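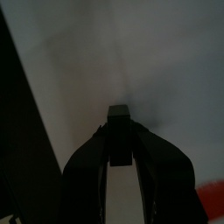

Flutwood Rugby Clube é uma agremiação de râguebi sediada na cidade de Flutwood. Disputa a Liga Regional do Norte, na qual tem como principal adversário o Gollberg, e manda os seus jogos no Campo de Flavness, recinto com capacidade para 1.959 espectadores. As cores oficiais são o verde-escuro e o branco.

História

O clube resultou da fusão de duas equipas amadoras da zona portuária, que partilhavam o mesmo campo de treinos e disputavam entre si um torneio de outono. Nas primeiras épocas, a equipa participou apenas em provas distritais e realizou os jogos em terrenos cedidos por escolas do concelho.

A admissão à Liga Regional do Norte obrigou à contratação de uma equipa técnica permanente e à mudança para Flavness. O Flutwood terminou a época de estreia em sétimo lugar e conseguiu a manutenção na última jornada, com uma vitória por 20–7 frente ao Gollberg. O resultado continua a ser recordado pelos adeptos – em particular pelo ensaio obtido a partir de um alinhamento nos minutos finais.

Sob a direção de Anjana Herath, antiga médio de formação, o clube passou a privilegiar a formação de atletas locais. Herath assumiu o cargo de diretora técnica em outubro, já com o campeonato em curso, e reorganizou os escalões jovens.

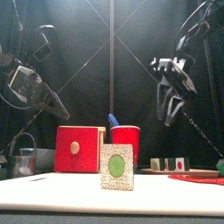
Estádio

O Campo de Flavness dispõe de uma bancada coberta no lado poente e de um talude relvado no lado oposto. O relvado é natural e foi objeto de obras de drenagem após sucessivos adiamentos de jogos no inverno. Os escalões jovens utilizam um campo secundário, sem bancadas, situado atrás da linha de ensaio norte.

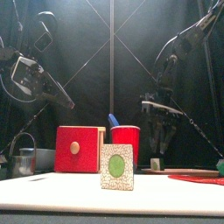 Mesa branca com objetos, entre dois braços robóticos.

Rivalidade

Os encontros entre o Flutwood e o Gollberg são conhecidos como o dérbi do estuário. O vencedor do conjunto das duas partidas da época recebe a Taça Čierny, troféu de prata que conserva o nome do seu doador. Em caso de igualdade em pontos, a taça permanece na posse do detentor.

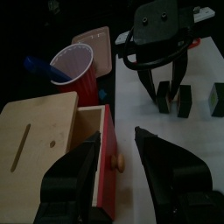 Esta página foi modificada pela última vez em 5 de abril de 2019.

Formação

A academia do clube conta com 60 atletas inscritos, distribuídos por escalões masculinos e femininos. Os treinos decorrem em Flavness durante a semana, e os jogos dos mais novos realizam-se em formato reduzido, com sete jogadores por equipa. Os atletas que concluem o último escalão podem ser integrados no plantel sénior ou cedidos a clubes das divisões distritais – decisão que compete à direção técnica.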